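In defence of the packed lunch

By Sebastián Jara
April 5, 2021

I have taken the same lunch to work for most of my adult life. It is a sandwich, a piece of fruit and whatever was left in the pot from the night before. I carry it in a tin that used to hold shortbread. When I started at my first office job, an older man looked at the tin and asked if I was saving up for something.

I wasn't. I like my own food. But the question stuck with me, and I have been asked some version of it in every workplace since. Bringing lunch from home is seen as a stage you go through, like living in a share house. You do it while you are a student or when the mortgage is new, and then you graduate to buying a bowl of something from a counter and carrying it back in a paper bag.

I think this is a mistake, and I would like to argue for the packed lunch on grounds other than money.

Money first, though, so it is out of the way. Yes, it is cheaper. I sat down in August and worked out what I would have spent over a working year if I had bought lunch at the food court in Sturthorpe on the days I brought it from home. I had brought it on 194 days. Even at the price of the plainest roll in the place, the total was enough to make me check the sum again. Everyone knows this already. It has been in every household budget column since such columns began, and it has never persuaded a single person I have worked with. People do not buy lunch because they have compared the costs. They buy it because it is noon, they are hungry and there is nothing in their bag.

That is the real trouble, and it starts the night before. The packed lunch asks for ten minutes at a time when you least want to give them. The dishes are done, or nearly. The kitchen is closed in your mind. To open the fridge again and start cutting bread feels like being called back to work. I have sympathy with anyone who can't face it.

My answer is to make lunch while dinner is being served. When the pot is on the bench and the spoon is in my hand, the first serve goes in the tin. If I wait until the end there is nothing left, as we are a family that eats until the pot is empty. My wife objected to this for a while. She felt that tomorrow's lunch was getting the best of the casserole, and she was right. It still does.

There is a belief that leftovers are second best. I don't hold with it. A stew is better the next day. So is a curry, so is anything with beans in it, and cold roast potato with a bit of salt is one of the great foods. What doesn't last is anything that was crisp. I have given up on taking schnitzel. Fish I leave at home out of respect for others, and I wish this feeling were more widely shared on our floor.

The sandwich deserves a paragraph of its own. A sandwich made at seven in the morning and eaten at half past twelve is a different food from one made to order. The bread has settled. The mustard has gone into the cheese. Tomato is the enemy here and should travel separately, in its own small container, and go in at the last minute. My father put tomato straight on the bread every day of his working life and ate the result without complaint, pink and damp, sitting on an upturned crate in the yard at Pietrzak, the timber place. He said he liked it. I believed him until he retired and never ate another one.

He had two sandwiches, always, and a thermos. The men sat in the same order along the wall every day. Some of them swapped. There was a Hungarian fellow whose wife sent peppers stuffed with rice, and he could have traded them for anything he wanted. My father spoke about those peppers at home in a way that I now see was hard on my mother.

I bring this up because it is the part of the packed lunch that has gone missing. When everyone brought food, everyone saw everyone else's food. You learned who was a good cook, who had a new baby and who was living on crackers that week. Lunch from a counter tells you nothing about a person except which queue they were prepared to stand in.

At my present job there is a kitchen with a long table that seats a dozen. On most days it seats two. The rest of the building eats at desks, one hand on the mouse. I did it too for several years. I could not have told you at three o'clock what I had eaten, only that there was sauce on the keyboard. A meal eaten that way hardly counts, and you are hungry again before you get home.

So I went back to the long table. For a time it was me and a woman from payroll who reads thrillers while she eats and does not want to be spoken to. We got on well. Then one of the younger staff started coming in with a rice dish her grandmother makes, and she ate it with such obvious pleasure that people passing on their way to the printer began to slow down. A week or so later there were five of us. It goes up and down. I have been given a recipe for pickled turnip, and have given away my way of doing lentils, and I know a good deal more about the people I work with than I ever picked up at a planning day.

I am told that some firms have tried to bring this about on purpose. A friend who works for a company called Flirar says they built a dining area at great expense, with room for 800 people across the day, and put a café in it. The food is good, she says. Staff line up, collect it and take it back to their desks. I would have spent the money on a second microwave. A single microwave shared by a whole floor is the biggest argument against bringing a hot lunch, and I have seen grown adults give up and walk to the shops when they saw three people waiting in front of it.

The other objection I hear is boredom. People say they couldn't eat the same thing every day. But they do. Watch anyone who buys lunch and you will find they have a usual. The person at the counter starts making it when they come through the door. I have nothing against this. Most of us want very little variety in the middle of the day, and a cheese sandwich you look forward to is worth more than a board full of choices.

Children understand this well. Mine went through almost two years of primary school on the same filling, and any attempt to improve on it came home at the bottom of the bag. I used to worry about it. I used to cut things into shapes. There was a whole season of carrot flowers, all of which I ate myself, standing at the sink at four in the afternoon. In the end I asked my son what he wanted and he said he wanted what he had, only with the crusts left on so it was easier to hold. He is taller than me now and packs his own.

I won't pretend the thing has no costs. A tin has to be washed. A tin left in a car over a long weekend has to be thrown out, and the car needs some attention as well. There are mornings when I leave the lot on the bench and only remember it at the station, and on those days I buy a pie like anybody else and enjoy it. One of the best lunches I had last year was a pie bought in a temper at Flirkgate station and eaten on a wall in the sun.

But I would ask anyone who has drifted away from it to try again for a week or two. Put the first serve in the tin. Keep the tomato out. Then take it somewhere with a table and sit down, preferably across from someone who has done the same, and have a look at what they've got.

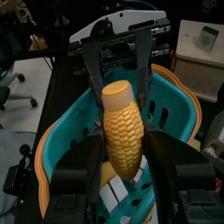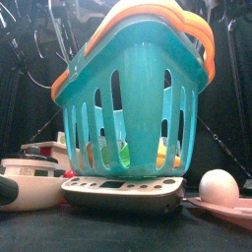
Sturthorpe Community Writers, Food and Home Group
Toy corn and the teal basket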